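Do You Really Need a Folded Blanket on the Bed?

3 min read

Filed under: Home / Bedrooms / Grumbling

My sister-in-law Mawar Gunawan sent me a bed-making guide in May with the message "this changed our mornings." I doubt it. It had 2 pages on top sheets alone, and it claimed that a properly made bed needs a base layer, a middle layer and a "landing layer," meaning a blanket you fold and lay across the mattress and then never use.

I have questions about the landing layer. If I'm cold, I want it over me. If I'm not, I want it in the closet. The guide says it "anchors the room." The room has a floor for that.

Still, I gave it a try, because I complain about things I haven't tested and my husband has started pointing this out. The instructions call for folding in thirds lengthwise, then in half, with "crisp, parallel edges." Whoever wrote that was folding cotton. Fleece doesn't do crisp. You press it down, it comes back up. I did it three times and got three different shapes.

The other rule I don't buy is that pillowcases have to be ironed. I have not ironed a pillowcase since we moved out of apartment 405, and I only did it there because the board wouldn't fit in the closet and was always standing open anyway.

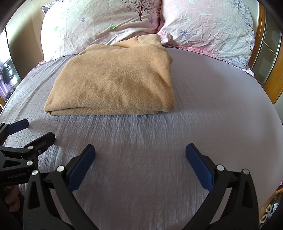

Matching sets are where I really part ways with these people. The guide wants one color family, two shades at most, and no prints "competing for attention." I've never walked into a bedroom and felt my attention being competed for. Flowers in blue-violet and green, a bare brown tree, plenty of wrinkles, a tan blanket on a lavender-gray sheet: none of that passes, and I'd sleep there without a second thought. The tan fleece comes to a point at one corner and humps up at the back by the pillows, so there go the parallel edges too.

What I will grant Mawar is the fitted sheet. Pulling it tight before anything else goes on does make the rest quicker, and I've kept doing that part. The landing layer lasted until bedtime, when I unfolded it and got under it.

She says I should give it longer. Maybe. She also swore by the rice water thing.

Last updated: May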